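Review: the Benow home robot, five weeks with the kitchen chores

Written by Relu Onu, 6 March 2026

My score: 5 out of 10

Since January I have had a Benow on hire from Siremari, the company which rents machines to small guest houses and shops. We have a guest house with a small kitchen, and after breakfast there is always a pile of plates, cups and pans. My question was simple. Can a machine do this job already, or must I still do it myself?

I should say first that I am not a technician. I repaired coffee machines when I was younger, so I am not afraid of a screwdriver, but I cannot write a program. I think most people who consider such a hire are in the same situation, and for them I write this.

Delivery and first days

The robot came in a case which two men carried in. A young woman from Siremari stayed the whole morning and showed it our kitchen. It had to learn where the counter ends, how far the dishwasher door comes down and which cupboard is for what. Our lower cupboards are from Ostrowski and the handles are very flat. The robot could not open them at all. We put simple knobs on them, and after this it could, but not every time.

The hire costs 600 a month and the insurance is extra. Please read the contract well before you sign. The shortest period is two months and I did not notice this line until the second invoice.

Plates

Plates are the best part of the test. The Benow takes a flat plate on the edge and holds it firmly, and it has not broken one of ours. It is slow, however. I can load a full machine while I talk on the telephone. The robot needs most of the time between breakfast and the first check-in, and during this time I prefer not to walk behind it.

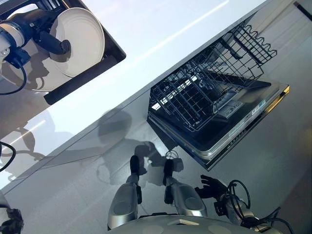

A plate in the left gripper, with the dishwasher open and the rack still empty.

In the first week it placed the plates too close together, so they came out with food on them. After an update this became better. It still has no feeling for what is very dirty. A plate with dried egg gets the same place as a plate which had only toast, and I would put the first one lower, near the spray arm.

I also wish that the hands were easier to clean. Small pieces of food go into the joints of the fingers, and the manual only says to use a soft brush. I use an old toothbrush and it takes patience.

Cups, glasses and cutlery

Cups are good if they stand upright and apart from each other. If one cup is inside another, the robot stops and asks for help with a sound I have learned to dislike. Wine glasses I do not allow any more. It broke 2 in one morning, and after that I wash them by hand.

Cutlery is the weak point. A spoon lying flat on the counter is very difficult for it. It tries, the spoon moves away, it tries again. I keep a jug for the cutlery now and I empty it into the basket myself.

Other work in the house

I tried folding towels – the small ones are acceptable, the bath towels are not. Carrying a laundry bag along a straight corridor works well. Wiping the counter also works, although it pushes the crumbs to the floor and leaves them there.

My cousin has a small workshop where he packs parts for Idard, and he borrowed the robot for one afternoon. In his opinion it did better there than in my kitchen. All boxes had one size and they came from the same side. He left it alone with 321 boxes and found them all closed and stacked when he came back. I believe this is the real difference. In a workshop you can arrange everything for the machine, and in a kitchen there are guests who put a teabag in a glass.

Service

Siremari answers the telephone quickly and politely. When the right wrist became stiff they exchanged the part within a few days and I paid nothing. The app is less good. It shows many messages, and the important one is often at the bottom. The translation of the menus is also poor in some places (I am not the right person to complain, but even I noticed it).

Good: careful with plates, quiet motors, friendly service.

Less good: slow, helpless with cutlery, dangerous for thin glass, needs a person in the next room.

Would I hire it again?

For a house like mine, not at this price. It saves my back on the plates and the laundry bags, but I still have to be there for the rest. If you have a workshop with the same movement all day, I would ask for a trial. My contract ends this month and I have told Siremari that they can call me when it can pick up a spoon.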